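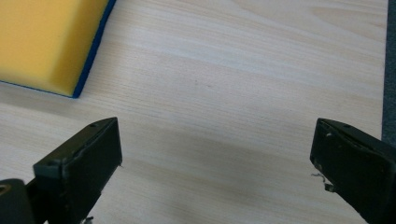

Sponge, yellow on dark blue.

From: Firouzeh Mirzaei
To: Betville kitchen list

Hanne Kragh wrote:
> The Bolla rack keeps any sponge fresh for 2000 washes. We should order 35 for the shared kitchens.

2000 washes? Who sat and counted? I'd want to see one last until October before we buy 35.
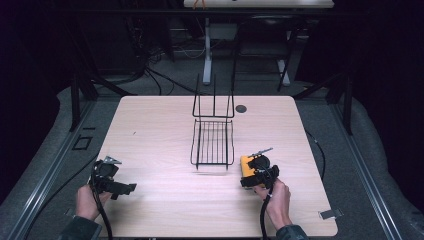

It's a wire rack. Thin rods, an open grid, short legs so air gets underneath – fine, but my old soap dish manages that. The uprights at the back look meant for plates, and I can't see what they do for a sponge.

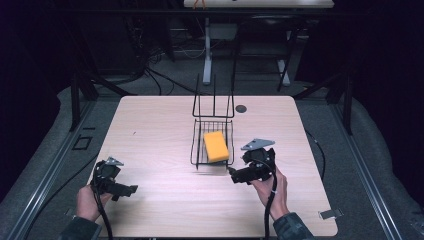 Sponge in the rack, slightly tilted.

It takes up most of the front, so where does the brush go? Get 2 and we'll see.

Firouzeh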